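Ticket 2216: Cable tidying task stalls before first grasp
Product: Plondar bench unit, two arms
Opened: 2025-10-09 by Benedicta Essien
Status: Open, priority 7 (it was 6 until I complained)

The job is to coil two black cables and put them in a drawer. My nephew can do it if bribed. The unit homes both arms, shows green, announces "planning" in the log and stays there until the 268-second timeout. Then it reports the task complete.

Tried so far: restart, recalibrate wrists, older build from May, stern tone. Same result on all but the last, which I didn't log.

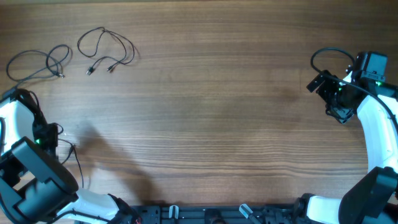

Lachlan Rewi replied that thin cord is still the worst thing you can hand the planner, worse than socks, and asked whether "complete" came with a confidence score. It did. 100.

He wants me to turn off early exit in the Plandero settings and run one cable at a time, plug end first. Running that after lunch. The false "complete" has been split off as its own ticket, assigned to Kovács.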